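3. How people remember where they put things

I should say up front that I came to this question as a person who loses her keys a lot, and only later as somebody who studies memory. The work in this section grew out of a survey Hagos Araya and I ran in August, where we asked 400 adults to tell us where ten ordinary things in their homes were kept, and then (the fun part!) to go and check. People were good at drawers and terrible at tabletops. I've been chewing on that ever since.

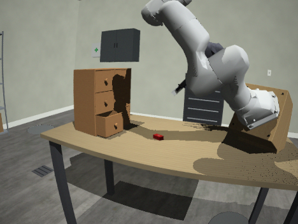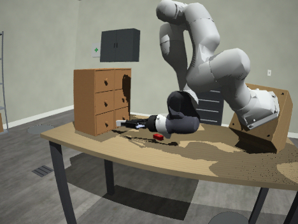 Figure 2. Two views of a rendered room with a wooden table.

So, why would drawers win? My first guess was that a drawer has a name. You say "the tape is in the top drawer" out loud, to your kids or your roommate or yourself, and saying it seems to help it stick. A table is just the table. Things land on it, get shoved over to make room for dinner, and land on it again, and each of those moments is one more spot your memory has to sort through later on. Hagos calls this the pile-up account, and I've grown fond of the name even though I argued against it for most of a year.

To pull the two ideas apart we needed a lot more answers than the survey gave us, so we set up a diary study we called Turel. Each evening, people wrote down up to three things they'd gone looking for that day, where they looked first, and where the thing was in the end. We collected 3,886 entries before we closed the diary. I read every one of them, which I don't recommend doing in a week, and I now know far more about strangers' scissors than I ever wanted to.

The diaries were kinder to Hagos than to me. If names were doing the work, then people who had a name for a part of their table ("the mail corner," "Dad's end") should've been nearly as good with it as they were with a drawer. They weren't. Having a name helped a little when an object hardly ever moved, and it did close to nothing for phones, glasses, and keys, the stuff that moves all day long. What mattered most was how many other places the thing had been lately. I tried cutting the data a few different ways to rescue my idea, and it kept coming out the same.

There's a wrinkle, though. We had 11 people who kept almost everything out in the open on purpose, and they did fine. Better than fine, really! When we called them up, most said that they put things back in the same spot every night before bed, so their tables were working a lot like drawers. That fits the pile-up account pretty well, but 11 is a small group, and these are clearly people who enjoy putting things away, so I wouldn't lean on them too hard.

I also want to be fair about what a diary can't tell us. People write down the searches they remember, and a search that took two seconds probably never made it onto the page. Drawers may look better or worse than they should for that reason, and I go back and forth on which. Section 4 takes this up with the follow-up group, who got a reminder on their phones right after lunch and were asked about the last thing they'd reached for, whether or not they'd had to hunt for it.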